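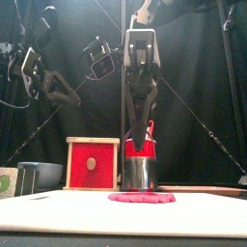 How long does the demonstration take? Plan on 30 minutes at the bench, plus whatever time people want for questions.

Speaker notes — open day at Udberg
Thu 14 March | By Yeshi Workneh
Print this page | E-mail this page

Start with the welcome. Thank the Baumgart people for the room. Phones on silent.

Say what they'll see: two arms, one bench, kitchen things. One arm has the pot by its red handle. The pink dough lies flat in front of it. Leave the dough for the second half.

Mention that we had 272 visitors in August and that most of them asked about speed. Answer it early — the arms run slow today, on purpose.

Pause here. Let the back row move up.

Then the Dultano slides, 2 only. Skip the cost slide unless someone asks.

Close with the Bilotstead visit and the sign-up sheet by the door.

This site uses cookies. By continuing to browse you accept our cookie policy.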